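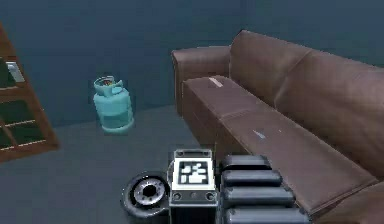 Setting up a house robot's software: tips from the Ostwood bench
Lakmal Sarkar, revised 18th August

These notes apply to any wheeled base with one arm running the Brimis planner. Test each change in the simulated house first, then copy the config to the real machine. Keep both configs in the same repository.

Start with the footprint
Measure the base with the arm stowed and again with the arm forward. Enter them as two separate footprints. A single footprint sized for the worst case will close off half the doorways in an ordinary home, and one sized for the stowed arm will clip the sofa on the first turn. Switch footprints on the arm state message. Do not switch on a timer.

If you have a marker on the robot's own body, mask it out of the tag detector. Otherwise the localizer may treat it as a fixed landmark and the pose will drift with every move.

Free-standing things on the floor
A gas cylinder, a stool or a plant pot is narrow enough to fall between two laser returns at long range. Set the obstacle layer to keep a cell marked for 27 scans before clearing it. Lower values make the map look cleaner and the driving worse. Shelves are a separate problem: the laser sees the lowest board and the posts, so project the depth camera into the same layer up to the full height of the arm.

Doors
Store each door as a hinge point, a leaf width and an angle. Do not bake the leaf into the static map. A door that was open during mapping will otherwise stay open in the planner forever.

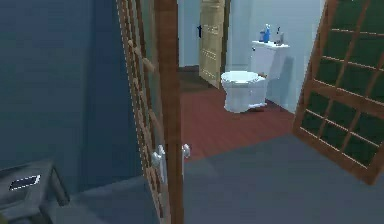 Glass panes need their own rule. Depth readings through a pane land on whatever is behind it, and the planner then believes there is a gap. Once the frame of the leaf has been found, fill the whole leaf as solid. In Matubbar this is the solid_leaf flag, and it is off by default. Double doors need two leaf entries. The latch side of one is not a hinge for the other - a mistake I have made in more than one config.

Where the floor changes color, check the floor segmenter before you blame the costmap. Ours marked the boundary between two rooms as a step until we added more lighting changes to the training renders. We used 200 renders per room, with the doors at random angles.
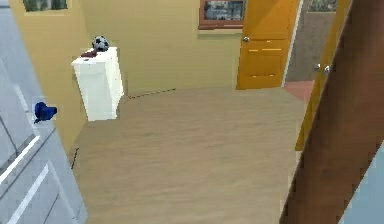
Should the robot replan every time a door angle changes?
Only when the change affects the current path. Compare the new leaf against the remaining waypoints and replan if they come within one footprint width. Replanning on every update loads the processor and makes the base hesitate.

Small items on high surfaces
Crop the point cloud to the surface before clustering. A tank lid or cabinet top holds bottles close together, and a loose cluster distance will merge two into one. Start at 16 mm and go down if neighbors still merge. Give each cluster an ID and a last-seen time, and leave the label blank until the classifier agrees with itself from two viewpoints.
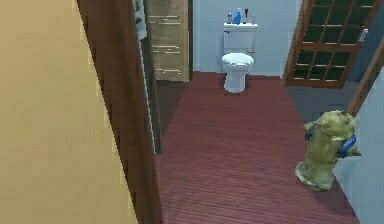 Logging
Record the planner input along with its output. A path with no costmap beside it cannot be debugged. The Ilach viewer loads both on one timeline and can jump to a frame number - run 454 is the one to load if you want to see the merged-bottle fault.

Keep failed runs until November, when the regression set is rebuilt. Name them by fault and room. Delete the point clouds last.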